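Lapiņa had the planner open in one window and the contact log in the other. The ticket from Csizmadia said only that the simulated arm was misjudging dark surfaces, and that the December release would slip if it went on doing so.

She put the scene back to its defaults. Grirkwood was the small test room, the one with the dark floor and not enough light. She set the step size to 2 milliseconds, turned on logging for the finger joints, and saved the wrist views as they came.

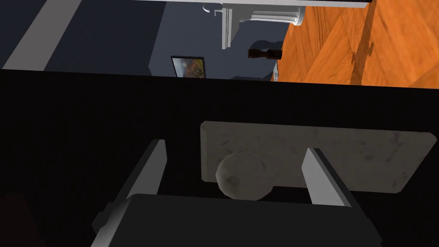
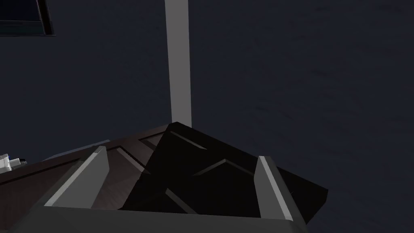

Wrist view, all of these, both fingers showing. 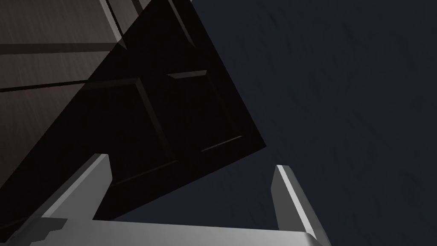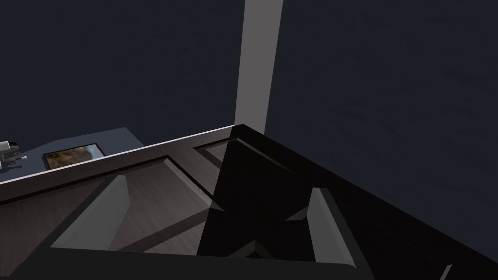
The log ran to 2,000 lines. At line 289 the depth estimate and the collision mesh disagreed by the width of a finger. At line 529 they disagreed again, the other way, and the planner had taken the average – a thing it was never supposed to do.

She searched the Rirus source for the function. It had one author and one comment, "temporary", dated September 2019. The author had left for Busasach before she was hired.

She deleted the averaging and made the planner stop and report when the two sources differed. Eleven tests failed. She read the first, changed its tolerance, changed it back, and went to find out who had written the tests.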